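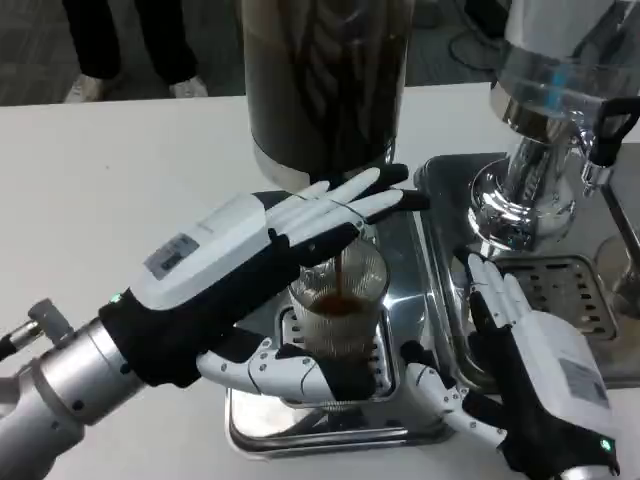 May 2025

Finished the second draft of the picture book text this morning, the one about the ferry. It came in at 200 words over what I wanted, so most of the afternoon went on cutting. The page where the goat gets off at the wrong stop is gone. I liked it, but it repeated the page with the hens, and the hens are funnier read aloud.

Read the whole thing out twice in the kitchen with the door shut. The rhyme on the fourth spread still trips me up. "Harbour" and "neighbour" look as though they should go together on the page and they don't when you say them. I've tried it with the lines swapped and it's no better. Will leave it a couple of days and then probably drop the rhyme on that spread altogether.

Stestach wrote back about the sample chapters for the older book. They like the voice and want the grandmother in earlier. They also asked whether it could be set somewhere less cold, and I don't think it can. I said I'd look at the first point and didn't mention the second. They don't need anything back until August, so there's time to do it properly.

Went through the library pile after lunch. I had 19 out, mostly picture books, and four were overdue. The best was a Patrício, a wordless one about a boy who carries a ladder through a town. No reason is ever given for the ladder. I went through it three times and noticed a second story going on in the upstairs windows, all drawn in brown pencil. I'd like to know how long that took. The worst was a bedtime book with a moral on every page and a bear who talks like a school newsletter. I won't write the title down here.

Renewed what I could and took the rest back. Came home with two more.

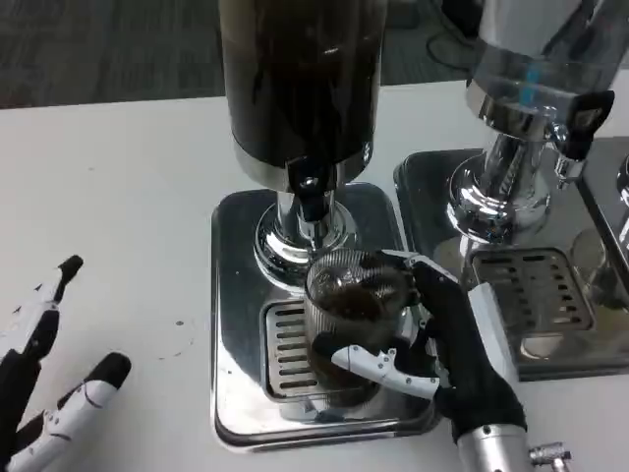 The Year 2 teacher at Ukside sent through a question from her class ahead of my visit, and I want to get my reply down before I forget how I put it.

Do you draw the pictures in your books as well?
The publisher chooses an illustrator once the words are finished, and I usually don't see any drawings until the rough sketches are done.

I'll need something to go with that, as seven-year-olds will want to see it. I still have the roughs for the lighthouse book in the blue folder, with the dog a different colour in every sketch. I could hold those up beside the printed copy. The session is 49 minutes, an odd number that has to do with their bell times. Ten for reading, ten for the roughs, then have them make up a first page each. Must remember to ask if they have clipboards. Last time they wrote on their knees and the pencils went through the paper.

Trurnden bookshop rang late in the day. They've sold out of the lighthouse book and have more on order. They'd like a list of read-alouds to put in the window, no more than a dozen titles. I started one at tea and already have too many. Half are out of print, so those can come off first. I'd keep the Patrício on even though there's nothing to read aloud in it.

Didn't get to the invoices. Posted the proofs, bought stamps and a new ribbon of sticky flags. Tomorrow the fourth spread stays in the drawer and I start moving the grandmother.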